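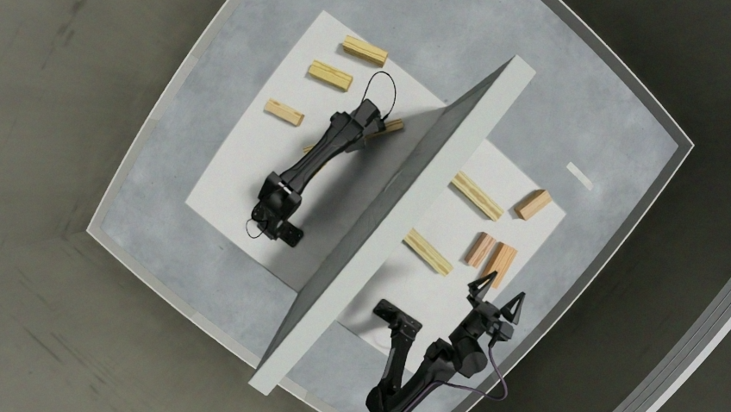
A walled floor with a dividing partition, rendered.

Save points and the cost of a retry

Most arguments about saving in adventure games are framed as a question of difficulty. One side wants saving anywhere, the other wants fixed points, and both assume the dispute is over how hard the game should be. I think the framing is wrong. A save system sets the price of an experiment, and an adventure game is made almost entirely of experiments.

Take Trulon, a small puzzle adventure I have now finished twice. It has 81 rooms and saves only at the lanterns. The distance between lanterns varies a great deal. Early on it is a room or two. In the late cellar section I measured one stretch at 60 minutes of play, most of it reading and walking. The puzzles in that stretch are no harder than the ones before it. What changes is that I stop trying things. I will pour an unknown liquid on a locked gate if the cost is a few seconds. I will not do it if the cost is an hour, and so I never see the response the author wrote for it.

That response is usually the best writing in the game. Designers of this sort of thing put a lot of work into wrong answers. A game that makes wrong answers expensive is hiding its own content.

Hostar goes the other way. It saves on every action and keeps the full history, so the player can step back to any earlier move. My log for one playthrough ran to 3319 moves, and the file was still small enough to email. There is a common complaint that this removes all tension. I agree that it removes some. Late in Hostar there is a scene on a bridge that is plainly meant to be frightening, and it is hard to be frightened with one finger on the undo key.

Still, the loss is limited to that scene and perhaps one other. The gain is spread over the whole game. I would make that trade, and I suspect most players would, if the question were put to them as a trade.

The harder case is a game in which the retry is part of the story. Larkau does this. The player character remembers failed attempts, other characters do not, and some doors open only to someone who has already been through the wrong one. Here a free save is a real problem, because the game has to know whether a reload counts as an event. Larkau answers by keeping two records. One is the ordinary save, which restores position and inventory. The other is a list of things the character knows, and it is never rolled back. If you read the note, you have read the note.

The approach is sound but badly explained. No text in the game mentions the second record, and the first time a door opened for me after a reload I took it for a bug. A single line on the save screen would have fixed this. I also found that deleting a save slot leaves the knowledge list in place, so a fresh start in the same folder is not fresh. That one probably is a bug.

The Stępień engine, which Larkau was built on, supports both records by default. Authors using it can mark any variable as permanent. Few do, judging by the games I have opened in its editor, and the manual gives the feature only a short paragraph near the end, after the section on fonts. It deserves a chapter, with a worked case and a warning about deleted slots.

My own preference follows from all this. Save automatically at every room change, allow at least one level of undo, and mark as permanent only what the story needs to be permanent. If one scene depends on the player being unable to go back, turn undo off for that scene and say so on screen. Players accept a rule they have been told about – they are much less patient with one they discover by losing an hour.

I have heard the reply that limits make players think before acting. In a tactics game they may. In an adventure game with unknown objects and hidden rules, there is often nothing to think with until the player has acted. The potion has no label. Somebody has to drink it.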